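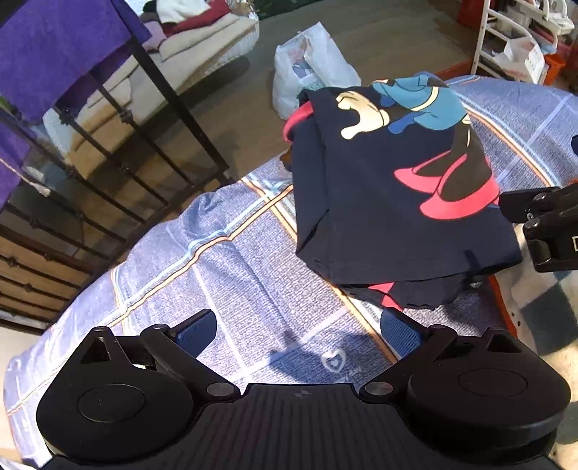 Folding on the Bed: A Conversation with Azadeh Fallahi

Residents' Services, Van Dusen House
Published 5 June 2020

Van Dusen House provides furnished family apartments for households between permanent homes. Each apartment has one chest of drawers per bedroom and a shared closet in the hallway. Laundry is therefore among the subjects most often raised with the Residents' Services office, and in February the office asked Azadeh Fallahi to prepare a short course on the care and storage of children's clothing. Ms. Fallahi managed the linen room at the Gilard residence for 9 years before joining Van Dusen House as household skills instructor.

The course has now been offered to residents of both wings. Ms. Fallahi spoke with this office about what it covers and about the garment she considers the best teacher of folding, an ordinary child's top with long sleeves.

She begins with the surface. The apartments do not have laundry tables, and the kitchen counter is seldom free. "People apologize to me for folding on the bed," she said. "I tell them I would choose the bed. It is wide, it is the right height if you kneel or sit, and the clothes do not slide off it. What I do ask is that the bed be made first. Pull the cover tight. If there is a ridge under the shirt, you will fold the ridge into the shirt."

A patterned cover can be useful, in her view. A plaid gives the beginner a set of straight lines, and the side of a shirt may be set along one of them before the first fold is made. She cautions that the lines move when the cover does, and that a plaid on an unmade bed is of little help to anyone. Light matters as well. Dark clothing shows neither its seams nor its lint in a dim bedroom, and Ms. Fallahi advises residents to open the shades before starting on the navy and black items.

The course uses no folding boards. Several were purchased for the Gilard linen room, she recalled, and they were well suited to hotel towels. "For children's clothes you would need a new board every year," she said. "The child grows and the board does not."

Starting with the Sleeves

Asked where most people go wrong, Ms. Fallahi answered without hesitation that they fold the body of the shirt and leave the sleeves until the end. The sleeves then have nowhere to go and are pushed underneath in a bundle. Her method treats them first. The shirt is laid out flat and smoothed from the middle toward the edges. One side is brought in with its sleeve, the sleeve is turned down so that it lies along the body, and the other side follows. The hem is then brought up toward the neck, once for a deep drawer and twice for a shallow one.

"The important thing is to take hold of the cloth and lift it," she said. "People push fabric across the bed with their palms. It bunches up and they have to start over. Take a good pinch near the edge, raise it a little, carry it across and set it down."

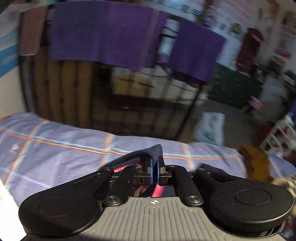 How should a shirt be folded if it is not completely dry?

It should not be folded at all until it has finished drying. Hang it up or spread it over a rack, and check the cuffs, the neckband and any thick seams before putting it away, as these parts hold moisture longest.

Ms. Fallahi was equally firm on the matter of ironing. She does not recommend it for everyday children's tops, and she noted that the building's irons are signed out mainly for school uniforms and curtains. A knit shirt taken from the dryer promptly and smoothed by hand will be presentable the next morning. Where a crease has already set, she suggests hanging the shirt in the bathroom during a shower.

She also spoke about shirts that have been pulled off inside out, a condition in which, by her estimate, half of all children's clothing reaches the laundry. Her practice is to wash them as they are. The inside-out position protects the print, and the shirt can be turned when it is dry and about to be folded. "Turn it properly, though," she added. "Put your arm in and bring each sleeve through to the cuff. A sleeve that is half turned will make a lump that you cannot fold around."

The Question of Prints

Character clothing occupies a surprising share of the class. Parents report that children will wear a favorite print several times a week and will refuse the plain shirt beside it. Ms. Fallahi regards this as helpful. A child who cares which shirt is which has a reason to learn where it is kept.

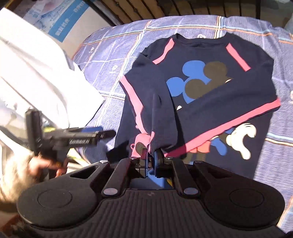 Navy top with pink bands and a Mickey Mouse print, laid out on a plaid bed cover.

A large print does require some care. The printed area on many tops is stiffer than the knit around it, and a sharp crease through the middle may in time leave a mark. Ms. Fallahi advises placing the folds at the sides of the design where its size allows. Where the design covers most of the front, she recommends a soft fold, pressed only with the flat of the hand, and no heavy items stacked on top.

Contrasting bands, on the other hand, are a gift to the person folding. "A stripe at the shoulder, a stripe down the sleeve, a band near the bottom – these tell you where everything is," she said. "With a plain black shirt you are searching for the side seam. With a band you can see at once whether the bottom is straight. I tell parents to let the child find the stripe first."

She prefers that some part of the picture remain showing when the shirt is put away. It need not be the face. A glove or a shoe is enough for a four-year-old to know the shirt, and the child will not need to empty the drawer to find it. 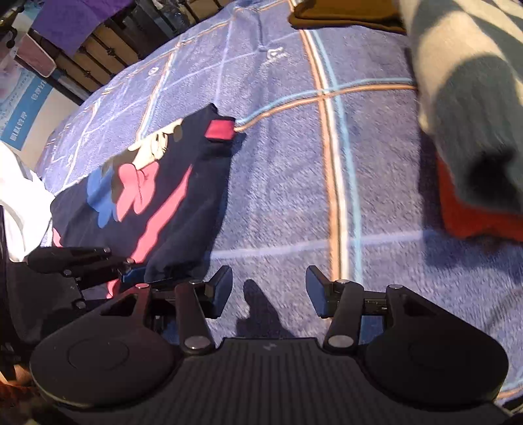 What is the best way to store folded tops in a shallow drawer?

Stand them on edge in a single row, with the last fold facing up, so that every top can be seen when the drawer is opened. If the row falls over, place a shoebox or a rolled towel at the end to hold it upright.

The drawers in the Van Dusen House apartments are shallow, and Ms. Fallahi acknowledged that winter clothing strains them. Her advice is to keep 4 heavy tops per child in the bedroom and to move the remainder to a labeled bag in the hallway closet. Residents who need additional space may apply for a locker in the Grundum wing. The building has 340 lockers, and the front desk keeps the list of those available.

Involving Children

The final session of the course invites parents to bring a child along. Ms. Fallahi expects very little at first. A young child may be given the last fold only, the one that brings the hem to the neck, and may carry the shirt to the drawer. The sleeves come later. She asks parents to leave the child's fold as it is, even when it is crooked.

"My mother refolded everything I did," she said. "I was perhaps six, and I could hear the drawer open again after I left the room. So I stopped folding until I was grown and had no choice. I would rather see a crooked shirt in the drawer."

She also discourages long sessions. In her experience 20 minutes is sufficient for a family's weekly wash if the clothing has been sorted by person beforehand, and the sorting may be done on another day. Socks are excluded from the course entirely. Ms. Fallahi keeps hers in a basket, unpaired, and declined to discuss the matter further.

Registration

Further sessions will be scheduled in the Plivura Room on the ground floor. Residents may register at the front desk and should bring two or three clean tops of their own, preferably one with long sleeves. Handouts with the folding steps are available in the laundry room and may be taken without registering.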